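Cell Technician, Paper Folding Cell (part-time, 30 hours a week)
Drumum, Flumham workshop

Print this page | E-mail this page
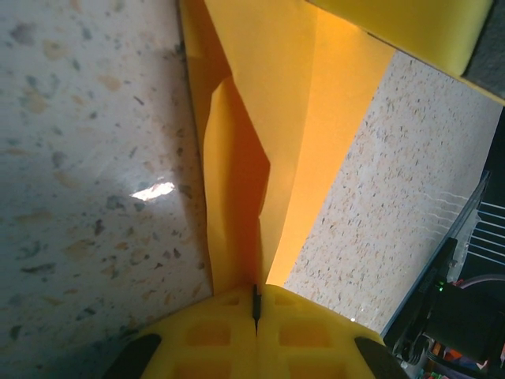
What the job is

Drumum runs one robot cell in Flumham that handles sheet paper. The arm picks up, creases and folds colored paper on a bench top, and a wrist camera records every attempt. We need one technician to keep that cell in working order. The person who does it now, Otis Montoya, is moving to our Stalgate site in September and will overlap with you for 3 weeks.

You will look after the cell itself. You will not be asked to write the folding software or decide what gets folded. Those jobs belong to Ilgın Sönmez, who runs the program, and you will report to her.

The cell

It is one arm with a two-finger gripper. The gripper body is a yellow molded part, the fingertips are black, and a thin pin stands between them at the center. Paper is a fussy material to grip. A worn fingertip or a pin that has been knocked slightly to one side will tear a sheet or drop it, and the operators will usually blame the software first. A good part of the job is finding out which it is.

The control electronics and wiring sit close to the work area. We rearrange them more often than we should, and the labels do not always keep up. Fixing that is on your list.

Daily work

Start-up is at 7:30 a.m. You home the arm, run the gripper open and closed through its full travel, and look at the fingertips under a lamp. Wipe them with a dry lint-free cloth. We stopped using alcohol wipes on the fingertips after a batch went tacky.

Check the camera view before the first sheet goes down. The countertop is glossy and throws glare if the overhead lights are wrong. Some glare is fine. If it falls on the fold line, move the lamp and leave the camera where it is — moving the camera means recalibrating.

Clear paper scraps from the bench and from around the gripper between runs. Small pieces get into the recesses in the gripper body and work their way out later at a bad moment. A soft brush does the job. Compressed air just moves them into the electronics.

Log every stop, including the short ones. A stop that clears itself still goes in the book.

Weekly and monthly work

— Check fastener torque on the gripper body and the camera bracket, and mark each screw with paint pen.
— Check the center pin for straightness against the gauge block. Replace it if it is out. Spares are in the top drawer.
— Inspect cables along the arm for rubbing, especially where they bend at the wrist.
— Clean the clear panels with the plastic-safe cleaner only.
— Recalibrate the wrist camera once a month and after any collision. The routine takes 70 minutes if nothing goes wrong.
— Replace fingertips as a pair, even when only one looks worn.
— Back up the controller settings before any change and write down what you changed.

Repairs

Most faults are small: a loose connector, a chafed cable, a fingertip that has come unseated. You would be expected to find and fix these yourself with the power locked out. Anything inside the arm joints goes to Liepiņa, the service shop we have a contract with. You would call them, describe the fault and have the arm ready for them to work on.

There is some bench work. Otis prints and trims small brackets and pads as they are needed, and you would take that over. Hala Tannous in the machine shop will cut metal parts if you give her a proper drawing. She will send back a sketch on a sticky note.

What we are looking for

Two or more years keeping some kind of automated equipment running. It does not have to be robots. People have come to us from printing, packaging, vending machine service and a hospital lab.

You should be able to read a wiring diagram, use a multimeter, crimp and solder neatly, and follow a lockout procedure without being reminded. You should be comfortable typing a few commands into a terminal when the instructions are in front of you. We will teach you the calibration routine and the arm controller.

Clear handwriting helps. The log is still on paper.

You need to be able to stand at a bench for most of a shift and work with small parts at close range. If you would need the bench or the hours set up differently, tell us and we will talk about it.

Hours and pay

Thirty hours a week, with the days agreed at the start of each month. There is one Sunday a month for the longer maintenance jobs, when the cell is not running, and it is paid at time and a half. Base pay follows the technician scale, step 4, and the current scale will be sent to anyone who asks for it. Paid leave and health coverage are the same as for full-time staff.

How to apply

Send a résumé and one page about a machine you have looked after. Tell us what went wrong with it and how you found the cause. Address it to Defne Oral at the Flumham office, by e-mail or on paper. We will invite a short list of people in for a half-day visit, paid, during which you will change a set of fingertips and trace a fault we have put into a practice harness.

Print this page | E-mail this page

Comments (4)

R. Pell
Is parking available at Flumham or is it street only?

Defne Oral
There is a lot behind the building. Come in from the side road.

Wrenchbox
I service packaging lines and have never touched a robot arm. Worth applying?

Alper Sarıgül
Yes. I work on the software side of this cell and we lose far more time to connectors and worn pads than to anything special about the arm. Put the packaging work in your one page.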